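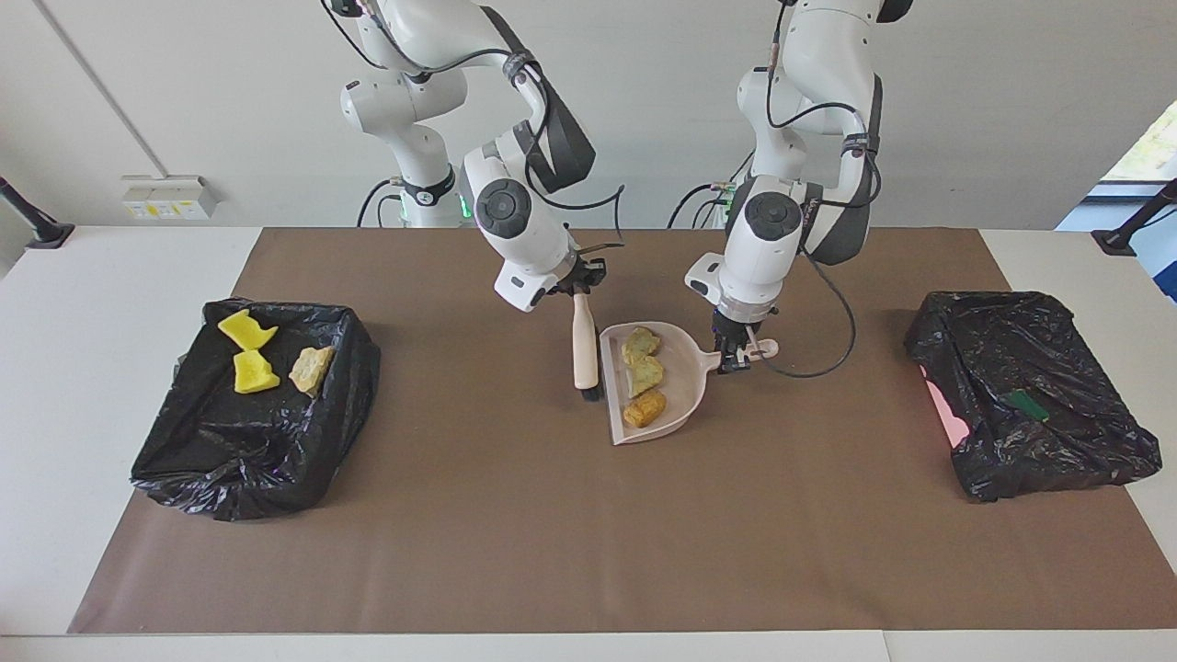
Page last changed: 12/31/21

4.3 Showing the sweep task by remote control

The Pomilora brochure says a new task can be taught in an afternoon. Plan on longer. At Kernevthorpe we recorded 300 sweeps before the arms did anything worth watching, and we threw out 211 of them first.

1. Lay the brown paper mat on the table and set out both bags and the sponge pieces.
2. Close the right gripper on the brush handle, bristles down.
3. Close the left gripper on the short handle of the dustpan. Tug it by hand. If it turns, grip again.
4. Press Record, then wait for the tone.
5. Drive the left arm until the pan is tilted with its lip toward the brush.
6. Bring the bristles down beside the rim and sweep one piece at a time. Go slower than feels natural.
7. Press Stop before you let go of either tool.

CAUTION: Check the cable hanging from the left arm before each run. It must not pass under the pan. The software does not watch for this, whatever the status page tells you.

Note: The "quality score" shown after each run is of little use. A run where I missed every piece scored 839. Play the recording back and judge it yourself.

Note: Torn sponge is easy to sweep. Good results with it say very little about crumbs or dust, and I would not promise a customer either one.

To delete a bad run, see 4.5.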